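Pandness Craft Room: Supply Table and Storage Check

Use this sheet at the end of each month and any time the room has been lent out. Go through the items in order. Mark each one OK, FIX or N/A and write a comment if it is anything other than OK. The comments below are from the June check and are left in so that the next person can see what was open.

Room: Pandness, ground floor, craft room
Part of building: Ukbridge side
Start: 4:15 p.m.
Items checked: 21
Items marked FIX: 5

SECTION A. FLOOR AND WALKWAYS

1. Floor clear of pens, caps, beads and paper scraps. FIX
Two pen caps under the radiator. Picked up during the check. Sweep under the radiator as well as along the front of it.

2. Floor dry, no slick spots. OK

3. Walkway from the door to the sink clear to full width. OK
Stools were pushed in.

4. Extension cords off the walkway. OK

5. Mat at the sink flat, corners not curling. FIX
Left corner curls. Taped for now. Replacement mat requested.

SECTION B. TABLETOP

6. Surface free of splinters and raised joints. OK
Run a dry cloth across the strips in both directions. If the cloth catches, mark the place with masking tape and do not use that part of the table until it is sanded. No catches in June.

7. Surface free of ink, glue and wax. OK
Damp cloth only. Do not use the solvent wipes from the print room on wood.

8. Table steady when leaned on at each corner. OK

9. Small pieces collected before the table is wiped. FIX
A few small pieces and some writing tools were lying on the near half of the table. Collect these first and sort them, then wipe. Last month they were wiped straight into the trash and we lost part of a counting set.

SECTION C. BASKETS

The color baskets stay in one row along the far edge, in this order from the left: yellow, red, orange, blue. People reach for them without looking, so please do not change the order.

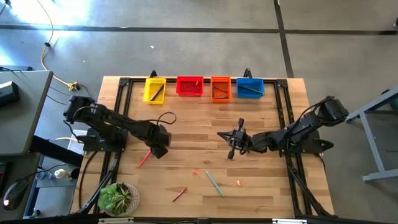 Checked and written up by Fotini Spanos
Pandness craft room, June

10. All four baskets present and in order. OK
Yellow, red, orange, blue.

11. Baskets sit flat and evenly spaced. FIX
Yellow is tilted slightly and stands a little apart from the red one. The other three are closer together. Set yellow down flat and close the gap.

12. Basket walls and rims free of cracks. OK
Take each basket off the table and flex it gently with both hands. A cracked rim can pinch a finger. Spares are on the shelf marked Pustau, second from the bottom.

13. Contents match the basket. FIX
Not sorted at the time of the check. Yellow had a dark pen or marker in it. Orange had a red pen and a darker one. Blue had a green one lying with its end on the rim. Red had only a tiny orange piece. There was also a red pencil or similar out on the wood. Sort by color: red into red, orange into orange, and so on. Green goes in the blue basket until we have a green one, so that one can stay. Dark pens go in the desk drawer.

14. Nothing sticking out past the rim where a sleeve can catch it. OK
Keep an eye on long pencils in the blue basket. They rest against the rim and slide when the basket is moved.

SECTION D. WRITING TOOLS

15. Caps on all markers and pens that have caps. OK
Dried-out markers go in the recycling tub by the door and not back in the baskets. Try each one on scrap paper before deciding.

16. Pencils sharpened, no split barrels. OK
Sharpen over the trash can. Pencils shorter than a finger are retired.

17. Scissors and craft knives locked away. OK
Cabinet locked, key on its hook in the office. Knives are signed out by adults only.

SECTION E. STORAGE AND SUPPLIES

18. Stock count in the supply cabinet entered in the book. OK
Colored pencils: 141. Marker packs: 15. Plain paper: more than 4000 sheets, enough to carry us through the summer sessions. Do not order paper before the fall.

19. Heavy boxes on the lower shelves. OK
The Đồng paper boxes were moved down from the top shelf after the May check and have stayed down.

20. Labels readable on all shelves. OK
The Pustau label is fading but can still be read.

SECTION F. LEAVING THE ROOM

21. Windows latched, lights off, door closed. OK

OPEN ITEMS TO CARRY FORWARD

Item 5, mat at the sink. Tape will hold for a few weeks. Check it at every session until the new mat is in.

Item 9, small pieces. A lidded tub would help. Any clear tub from the kitchen will do as long as the lid shuts tight.

Item 13, sorting. Groups using the table should sort the baskets before they leave. It takes a few minutes. If your group is short on time, leave the loose pens in a pile at the near side and put a note on them, and whoever opens the room next will do it.

Items 1 and 11 can be closed by whoever does the next sweep.

NOTES ON FILLING IN THE SHEET

Write in pen. If you fix something during the check, still mark it FIX and say what you did, as in item 1. If you are not sure whether something is safe, treat it as FIX and leave it out of use. Put the finished sheet in the blue folder behind the office door and take the old one out only after the open items have been copied across.

Questions about the sheet go to Fotini Spanos at the Pandness office.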